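Unit 4: Wound Closure Materials
Course notes, Coltley School of Veterinary Nursing

4.1 Absorbable and non-absorbable threads

A suture holds tissue edges together until the tissue can carry its own load. Absorbable threads lose strength in place and are later broken down by the body. Non-absorbable threads keep most of their strength and are either removed or left in permanently. Silk is classed as non-absorbable, although it weakens over a period of months.

Keep two terms apart in written answers. Strength retention is how long the thread can still hold a wound. Absorption time is how long the material remains detectable. The second is always longer than the first, and students lose marks every term for swapping them.

4.2 Monofilament and braided construction

Monofilament is a single strand. It passes through tissue with little drag and gives bacteria few places to settle. It also has memory, meaning it tends to return to the shape it had in the packet, and knots need extra throws. Braided thread handles well and knots securely, but it drags more and can draw fluid along its length. Avoid it in contaminated wounds.

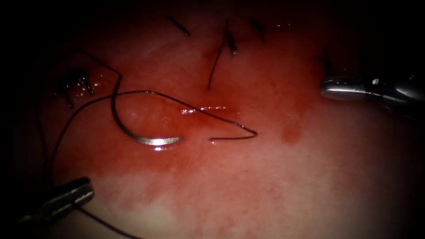

Thread size is written in zeros. Size 2-0 is thicker than 3-0, and 3-0 is thicker than 4-0. Choose the smallest size that will hold the tissue. A thicker thread leaves more foreign material in the wound and makes a bulkier knot.

4.3 Needle shape

Taper-point needles spread tissue and suit bowel, muscle, and fat. Cutting needles have sharp edges and suit skin. A reverse cutting needle carries its third edge on the outer curve, which lowers the risk of the thread pulling through toward the wound edge. Curvature is given as a fraction of a circle; 3/8 and 1/2 are the most common.

4.4 Bench exercise

Work in pairs at the Lollstead benches. Cut 30 cm of thread per station and tie 10 square knots on the practice board. Leave the board for 72 hours, then inspect for slippage. Record results on the Kobzar sheet. Late sheets are not graded.

Reading: course reader, section on knot security. Table 4 replaces the table printed in last year's edition.

Coltley School of Veterinary Nursing | Course materials, for enrolled students only | Contact the unit office | Back to top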